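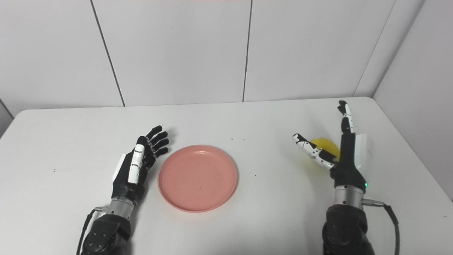

Ball in the right hand, plate on the table between the two.

Detton hands, part two

3 Nov 2022

The Detton hands have been on the arms since July, in place of the Wurar two-finger grippers. I kept the same ball and plate task for both so the logs line up. Each set got 68 trials: pick up the ball, place it on the plate, let go.

The Wurars are quicker to close and far easier to tune. They have one axis and one force limit. Their trouble is the release, where the ball tends to leave with some sideways speed and roll to the rim. With the Dettons I bring the thumb across the front and open it last, and the ball mostly stays put. Mean cycle time went up by six seconds, nearly all of it in the approach.

Cabling is worse. The cable loops out at the wrist and runs back along the forearm, so I've limited wrist roll in software until I print a proper guide.

The controller is still the Liew board. It drops a packet now and then at the higher rate and I haven't found out why. The Tiltetti one is on order at $882, before freight. Next job is the same task left-handed, with the thumb gains copied over as a starting point.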